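4.2 Comparing Gripper Fingers

This section applies to the Urden tabletop arm fitted with either the standard finger set or the Hamel narrow finger set. Complete the calibration in Section 3 before proceeding.

1. Switch off the arm at the controller and wait 18 seconds before touching the gripper.
2. Install the first finger set. Tighten the two retaining screws by hand.
3. Place the bottle within reach of the gripper and set the open tray to one side, clear of the arm base.
4. Switch on the controller and load the Trader test program.
5. Jog the gripper to the neck of the bottle at low speed. Confirm that the servo cables retain enough slack to move freely.

CAUTION: Keep hands outside the working area whenever the controller is on.

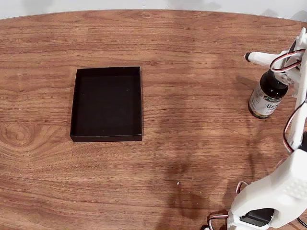 Dornport test bench comments that the narrow fingers should be closed in small steps, as a single full-travel command caused the wrist servo to stall during its trials in March. Users of the narrow set are advised to adopt this practice.

6. Close the gripper, lift the bottle slightly, and hold for some 3 seconds.
7. Lower the bottle, open the gripper, and record the result under test code 205.
8. Repeat steps 1 through 7 with the second finger set, using the same bottle and starting position.

NOTE: Do not change the grip force setting between finger sets. If the bottle slips, stop the program and record the trial as failed.

Return the arm to its rest position before switching off the controller.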